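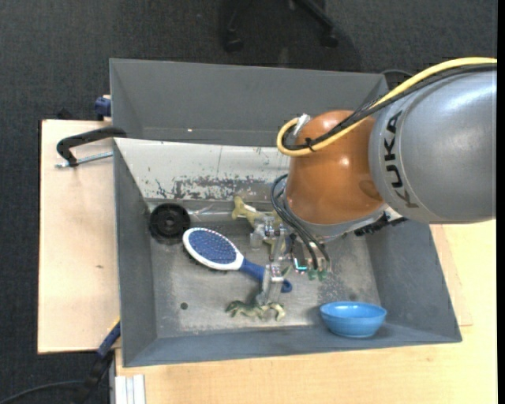 Como preparar e aplicar a calda de sabão potássico contra pulgões e mosca-branca

Este guia serve para hortas pequenas, vasos e estufas caseiras. Eu uso o sabão potássico Tatimetti, que é líquido e vem em garrafa, mas o procedimento é quase o mesmo com outras marcas. Leia sempre o rótulo do seu produto antes de começar, e se o rótulo diz uma dose diferente da minha, siga o rótulo.

O que é preciso

Sabão potássico líquido, sem perfume
Água da chuva ou água pouco calcária
Um pulverizador de mão com bico regulável
Um copo medidor
Luvas e óculos de proteção
Um balde limpo

Não use detergente da louça no lugar do sabão. Muitos detergentes têm sal e corantes, e as folhas novas ficam queimadas nas bordas.

Passo 1. Confirmar a praga

Vire as folhas e olhe a parte de baixo, de preferência com uma lupa. Os pulgões ficam em grupos nos rebentos tenros. A mosca-branca levanta voo quando se sacode a planta. Se encontrar larvas de joaninha no meio dos pulgões, espere alguns dias antes de tratar, pois o sabão também mata os insetos úteis de corpo mole quando os atinge.

Passo 2. Fazer a calda

Para 1000 ml de água, medir 12 ml de sabão. Deite primeiro a água no balde e só depois o sabão, e mexa devagar para não fazer espuma. Se aparecerem flocos brancos, a água é demasiado dura. Neste caso deite fora e comece de novo com outra água. A calda deve ser usada no mesmo dia.

Passo 3. Experimentar numa planta

Pulverize duas ou três folhas e espere até o dia seguinte. Os fetos, as ervilhas-de-cheiro e algumas suculentas são sensíveis. No meu tomateiro Longo nunca tive manchas, mas nos pepinos jovens sim, e agora para eles uso só 80% da dose de sabão.

Passo 4. Aplicar

Escolha o fim da tarde, sem vento e sem sol direto. Regule o bico para gotas finas. O sabão atua por contacto, portanto é necessário molhar bem a página inferior das folhas e os pontos de crescimento. Um inseto que fica seco continua vivo. Para um vaso médio costumo gastar 100 ml de calda.

Não pulverize plantas com sede. Regue de manhã e trate à tarde.

Passo 5. Repetir

A calda não deixa efeito depois de secar e quase não toca nos ovos. Por isso repita depois de cinco a sete dias, e mais uma vez se ainda houver insetos. Se chover pouco depois da aplicação, faça outra vez quando as folhas estiverem secas.

Limpeza do pulverizador

Esvazie o resto, encha com água limpa e carregue no gatilho até a água sair sem espuma. O filtro do meu pulverizador Trestlow desenrosca-se à mão e convém lavá-lo em separado. Não despeje restos em ribeiros nem em tanques com peixes.

Misturas

Não misture com enxofre nem com produtos de cobre. Com óleo de neem a mistura é possível, se os dois rótulos o permitirem, mas faça o teste do passo 3 outra vez.

Na horta de Jellcombe, onde cultivo, começo a vigiar as plantas no início da primavera e o último tratamento costuma ser em setembro.

Página revista em 31 de março. Corrigi a dose do passo 2, que antes estava escrita em colheres.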